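Re: Task sheet rules for the simulated packing jobs, draft 2
From: Madhu Kashyap
To: handling-practice list
Date: March 11, 2022

On the Clelham draft, Negi wrote:

> Section 4 says each task must have "a clear start state". I don't think
> that is enough for the people at Plollow who have to grade the runs.
> Last January we threw out 38 runs over arguments about whether the arm
> had started in the right place. Can we have wording that two graders
> would read the same way?

Agreed, and thanks for the count. I have been through the old sheets and most of the trouble comes from three gaps. Suggested wording follows. Please reply with changes to the text itself if you can, it saves me guessing.

4.1 Start state. The sheet names every item that is to be moved and says what it rests on. The target container is listed with its contents, or as empty. If a hand is already near an item when the run begins, the sheet says so.

4.2 Limits. Closing speed near food items stays at or below 260 mm/s, and the lift height over the container wall is written down before the run. A run may take up to 380 seconds. Anything longer is stopped and marked as timed out -- no extra time for a good last attempt.

4.3 Two hands. Where a task can be done with either hand, the sheet says which one is to be used, or says that both are allowed. The hand doing nothing still has to keep clear of the container. A start state for the fruit packing task would read: box open and empty, pear and brown item on the white plate, left hand at the near-left wall of the box and holding nothing, right hand close to the food but not touching it.
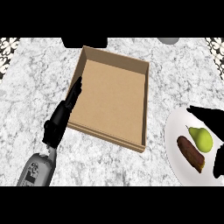 4.4 Grading. The grader reads the sheet first and then watches the run once at normal speed. A second viewing is allowed for contact with the container wall. If two graders still differ, the run is kept and marked "disputed", and it is left out of the pass rate.

I have left the Curnavar naming rules alone, as they are in a separate file and Clelham wants to deal with those after this draft is closed.

One open point: should 4.2 apply to the plate as well as the food? I would say yes, but I have no strong view.

Madhu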